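Speaker notes - Living with a Wood Floor (and Not Going Crazy)
Aurelia Trummer, October 2024

Okay, hi everybody! Wait for the chairs to stop scraping. Thank Burgi Eder for the invite and the coffee.

Start with the Tullamthorpe house. Bought it in February, freezing, and under the hall carpet there was this gorgeous old floor with over 200 staples in it. I pulled every one with a butter knife. (Pause - somebody always groans.)

Then the money part. The first quote to sand and finish was 775 dollars for one room. I laughed, I hung up, I called back the next morning and said yes. Tell them why: I had already rented a sander once, at my old place, and left a dip by the door that you could roll a marble into.

Talk about cleaning next. I used to mop with a sopping wet mop because my mother did. Please don't! Wring it out till your hands hurt. Vinegar - I know, everyone's aunt swears by it - can dull a finish over time, so I quit. Sweep more, mop less. Grit is what does the scratching.

Rugs. Buy the pad. I skipped it in the Plurneck apartment and went sliding into a bookcase in my socks. Rubber backing can mark some finishes, so read the label first.

Tell the dog story here if we're running early. Rono is 5 now and still takes the corner by the kitchen like a race car. I've stopped fussing over the claw marks, and I trim his nails when I remember.

Gaps in winter: boards shrink when the heat dries the air, and most of those gaps close up again by summer. I filled mine the first year and by July the filler was popping out all over the hall. Ask who else has done this. Hands will go up.

Last bit - picking a color. Try the stain on the real floor, in a closet, and look at it morning and night before you commit. Leave this one up during questions.
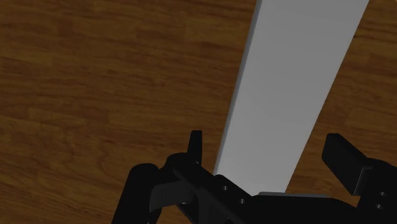
Warm brown grain with darker streaks

Contact Aurelia Trummer | © Aurelia Trummer | Back to top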